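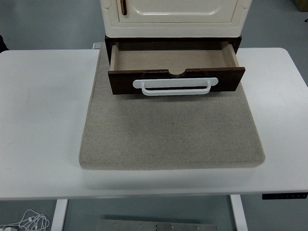

Small cream-colored cabinet on a felt pad.

The Zeseddale residency dispute was a long-running argument over voter registration rules in Zeseddale, a rural county whose largest town is Gatemness. It centered on a county ordinance, usually called the Bodin rule after the township where it was first tried, that asked people registering to vote to show two proofs of a year-round address. Supporters said the rule kept part-time residents from swinging local races. Critics said it solved a problem that had never been shown to exist, and the county's own records did little to prove them wrong.

Background

Zeseddale has many seasonal homes along the lake road between Gatemness and Bodin. Complaints about "summer voters" go back decades, though most of the early ones are known only from letters to the weekly paper and give no names or dates. The claim that outsiders had decided a Bodin school levy was repeated so often that it was treated as settled. The levy passed by 296 votes. The number of seasonal owners registered in the township at the time was never established, and a figure of 400 that appeared in campaign mailers has no known source.

The ordinance

The county board adopted the rule in October, at a meeting that began at 7 p.m. and ran past midnight. It required a utility bill covering the winter months plus one other document from a short list. A lease counted. A letter from a landlord did not, which caught many renters in Gatemness who paid for heat as part of their rent and had no bill in their own name.

The board described the measure as a light check on new registrations. In practice the clerk's office also applied it to people who had moved within the county, a step that the text neither allowed nor clearly ruled out. Notices went to 1093 registered voters. Many gave a return deadline but no phone number.

The Pestura list

To choose who would get a notice, the county bought address matching from Pestura, a records firm. The firm's method was never made public. The board called the list reliable, yet the only test it released was a one-page summary with no error rate. Opponents found that the list flagged whole apartment buildings where unit numbers had been left off. Pestura replied that it had worked from the data it was given – probably true, and not much of a defense.

Claims that the list was built to favor one party are harder to support. Flagged voters lived in every township, and party registration was not among the fields the firm received. Several widely shared accounts of the dispute leave this out.

Legal challenge and repeal

A group of renters sued, arguing that state law already set the proof needed to register and that a county could not add to it. The court agreed on that narrow point and did not rule on whether the rule was unfair. Both sides claimed the decision backed their larger case. It did not address either one.

The board repealed the ordinance the following spring. A later petition to bring it back needed 2000 signatures and fell short.

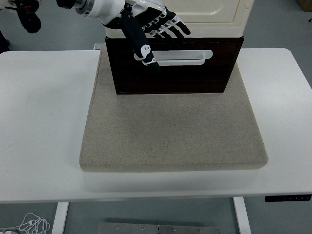

Did the Bodin rule change the result of any election?
None that can be shown. Only one countywide vote was held while the rule was in force, and the county kept no record of how many people gave up on registering after getting a notice.

Assessment

Local histories tend to call the episode either a defense of home rule or an attempt at voter suppression. The surviving records fit neither label well. They show a rule written quickly, on thin evidence, and enforced more broadly than its wording – with no plan to measure what it did.

See also

Gatemness township elections
Bodin school levy
Voter residency requirements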